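Condham cell, progress report for August

Hi all, a shorter one from me this time, because most of the month went into a single stubborn problem and I'd like to get back to it.

You'll remember the last report ended with the simulated Franka cell dropping things. Long things mainly. Anything short and chunky was fine, but give the arm something with a bit of length and it would slide or twist in the fingers halfway through a move. I blamed the friction numbers, spent almost 16 hours on them (sorry!) and got nowhere. The fault was in the gripper file we took over from the Brellel setup. The finger pads had been entered a hair too thin, so the contact area was tiny and anything heavy at one end just pivoted.

I rebuilt the pads, reset the closing force and went back through the hand mounting while I was in there. The wrist offset was wrong too, by 8 mm, and that explains the scraping on the countertop we all complained about in the spring.

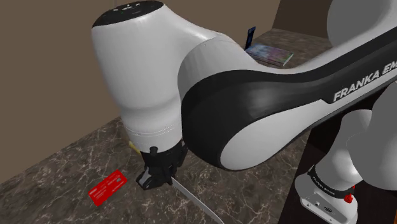 After the rebuild I set up a longer test with the knife, which was always our worst object. We planned on 600 runs and I let it go to 700 overnight since the machine was free anyway. I haven't finished sorting the results, so no success rate from me yet, but I've watched a good stack of the replays and the twisting looks much better. There's still a small jitter when the arm slows down close to the counter. I think that's the controller gains, and I'd like to leave them alone until the sorting is done so I'm not changing two things at once.

The Lương scenes load with the new gripper file, no edits needed, which was a nice surprise. Fidasora is still on the old one. I'll move it over next, and please don't start any big batches there before I do, or we'll have to throw them out!

Money is fine. I used less computer time than I asked for and would like to carry the rest into next month if that's OK with you. The one thing I need is a yes or no on keeping the old Brellel recordings. They take up a lot of disk and I don't trust the grasps in them anymore.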